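3.2 Learning tunes by ear at the Darnham sessions

The players we followed meet in the back room of the Purnel, a pub on the main street of Darnham, from late in the evening until closing. Most play fiddle, banjo, mandolin or guitar. There is no sheet music on the tables and no printed list of tunes. A newcomer sits in the outer ring, plays quietly or not at all, and moves inward over a period of months.

We recorded 14 evenings between November and the end of spring. From these recordings we identified 99 separate tunes, counting two versions as one tune when the regular players themselves gave them the same name. Where the players disagreed about a name, we kept the versions apart. This affected mainly the older fiddle tunes in A and D, which share a good deal of melody in their second parts.

Nine players agreed to be interviewed. Ermanno Lo Presti and Anum Malik carried out the interviews and Uldis Mockus transcribed the music. Each player was asked how he or she had learned three tunes of their own choosing, and then asked to play them slowly, once alone and once with guitar backing. The interviews lasted as long as the player wished to talk, and several of them turned into short sessions.

Two ways of learning came up again and again. In the first, a player picks up the outline of a tune at the session and fills in the rest over the following weeks. In the second, the player takes a recording home and works through it phrase by phrase. Players who used the second method tended to reproduce the bowing or picking of one particular recording, including small slips. One mandolin player had kept a dropped beat from an old tape of the tune known locally as "Plorlow" and was surprised to learn that the fiddlers did not play it that way. She has since gone back to playing the full measure in company but still leaves the beat out when she plays alone.

The first method gave looser results. Versions learned this way differed most in the third and fourth measures of each part and least at the endings, where everyone has to arrive together. Backing players reported that they listened for the endings above all. A guitarist who had been coming for years told us that he could not hum most of the tunes but knew at once when a part was about to turn around.

Speed also mattered. The regular players start most tunes at a moderate pace and let them rise. By the last time through, the inner ring is often playing fewer notes than at the start, and the learners in the outer ring hear a plainer form of the melody. Several of them described this last pass as the one they learned from. We had expected the opening pass to be the more useful one, and our first set of interview questions was written with that in mind. The questions were changed after 4 interviews.

Home practice was harder to study. We did not ask to record it, and relied on what players told us. Practice was fitted in around meals, child care and housework, in kitchens, hallways and spare rooms, and it was rarely longer than a single tune repeated many times. Three players said they preferred a room with hard walls for its louder sound. One had stopped practicing in the evening after a neighbor complained.
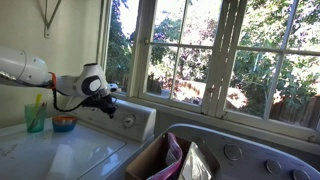 Figure 4. White laundry appliance near a multi-paned window, with a white robot arm and black gripper above it.

3.3 Comparison with the Warraich recordings

Xiaoyan Kong and Noman Orakzai compared our transcriptions with the Warraich recordings, a private set of tapes made in the same town a generation earlier. The tapes are uneven in quality. Some begin partway through a tune, and on several the banjo is so close to the microphone that little else can be heard. We used only those on which the fiddle could be followed from start to finish.

Keys have stayed the same in nearly every case. The order of tunes within a set has changed much more, and pairs that were always played together on the tapes are now often split. The older players still expect the second tune to follow, and two of them can be heard on our recordings starting it by themselves.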